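Washing and Storing Duvet Covers

Check the care label before the first wash. Most cotton and cotton-blend covers can be machine washed, but chenille, embroidery and appliqué need lower agitation than the plain cloth they are sewn to. Wash a new cover alone once. Dark reds and blacks release the most dye in that cycle.

Fasten every button or zipper and turn the cover inside out. An open cover collects pillowcases and socks during the wash, and whatever ends up in the corners comes out of the dryer damp. Fill the drum loosely. A king cover and 2 shams are a full load in most home machines.

Use cold water and half the detergent you would use for towels. Skip fabric softener on chenille -- it coats the pile and flattens it. For high-speed spin, 1,000 rpm is enough. Anything faster sets creases that have to be ironed out.

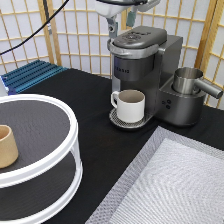 Drying is where most shrinkage occurs. Tumble on low, stop the machine while the seams are still slightly damp, and finish the cover on a line or over a rack. Keep colored fabric out of direct sun. If the only free space is indoors, a folding screen can shade the cover from a bright window. The shoji type, with wooden slats over translucent white panels, still lets some light through, so leave a gap between the screen and the fabric for air. Do not hang wet cloth on the screen itself. Paper panels stain and sag.

Iron plain cotton from the back at medium heat. Do not iron chenille. Shake it out, lay it flat and brush the pile in one direction with a soft clothes brush.

To refill the cover, lay it inside out on the bed with the opening at the foot. Place the insert on top, tie the corners, then roll both from the head end down. Turn the opening over the roll and unroll.

Store winter covers in April, or whenever the heat goes off for the season. They should be fully dry. Use a cotton bag -- plastic holds moisture -- and refold along different lines if the cover stays put away past summer.

Page last revised 3rd August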